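Silviu Furtună has been comparing grippers since February, and he talks about them the way other people talk about running shoes. I called him on a Sunday, figuring I'd get half an hour. We went for 2 hours and I still had questions left over.

He's working through two handheld sets at the moment, one from Plotden and one from Skillow. You hold one in each hand, do a task the way you want an arm to do it later, and the software works out where your hands went. "I like the Plotden better in the morning and the Skillow better after lunch," he told me. "The Skillow is lighter, but the trigger is mushy. You squeeze and you're never quite sure when the fingers have closed."

I asked what he gives people to do with them. Mostly trays and boxes, he said – things with a rim you can push against. "Everybody wants to start with a coffee cup. Please don't start with a coffee cup! Start with something that has straight sides, and get both hands on it."

He's also picky about the timer. He wants it where the person can glance over without turning their whole body, and he likes short takes, well under a minute.

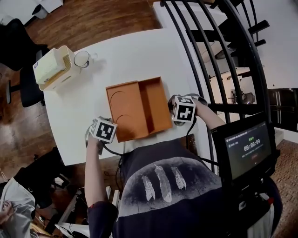 Two grippers, two marker cubes, one tray in the middle. 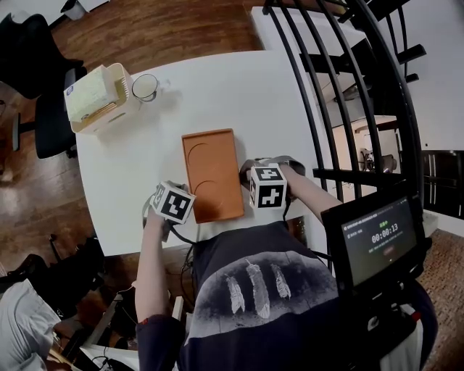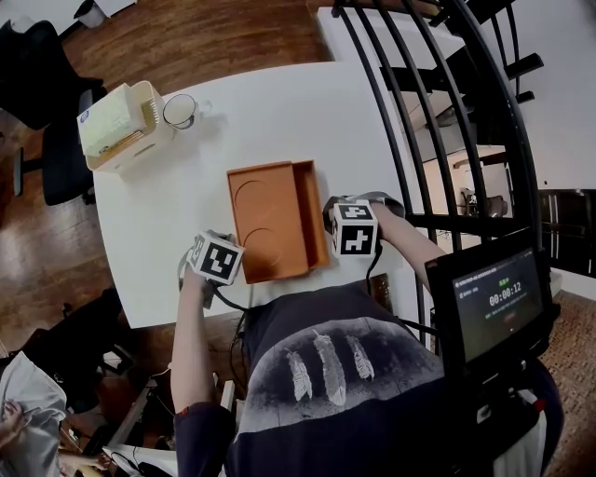
So does it matter which gripper you collect with, if the arm ends up wearing a different one?

It matters a lot if the fingers open to different widths. Silviu's advice is to pick the gripper that's going on the arm first, then get a handheld version with the same fingers and the same opening.

He learned that on the Caputo arm, after 200 takes with fingers that opened wider than the ones bolted to the wrist. "The arm kept coming in as if it had more room than it had," he said, and he laughed, though I don't think he was laughing that week. He kept 11 of those takes and did the rest over.

The cables are his other complaint. He has tried routing them up the forearm and over the shoulder, and he's gone back to letting them hang (with more slack than looks tidy). Berkow has a wireless pair he wants to borrow, but he's worried about battery weight. "Put it at the back of the hand and your wrist is tired by noon," he said. "Put it up front and you drop your aim."

He's starting on the Berkow pair next, if they'll lend it to him, and he promised to send me his notes on the trigger.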